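Visit report: open day at the Gellent training center
2025-05-07 - by staff writer
Print this page | E-mail this page

The Gellent open day was for people who write small desktop programs for work, mostly in MATLAB. There were 90 seats in the main room and all were taken by the first talk. Coffee was in the hall, next to the Berier book table.

The morning was on callbacks and how to keep them short. The speaker loaded a log with 3000 rows and plotted it from a single button, then moved the loading code into its own function so the window did not freeze.

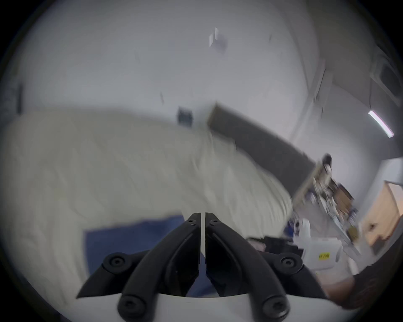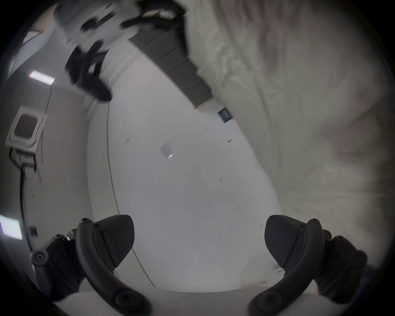 After lunch I went to the Dasov session on laying out a window by hand. We each got a blank figure and eight controls to place. The usual trouble is a layout that looks right on one screen and wrong on the next - the fix was to use normalized units from the start. For a drawing exercise I made one half of a symmetric logo with plot commands and mirrored it by changing the sign of x. It took 96 lines, most of them for the curved parts.

The Darwish room had a demo on packaging, but it was full. The slides are to be posted in August, when the next open day is also planned.

Last updated: same day, room name corrected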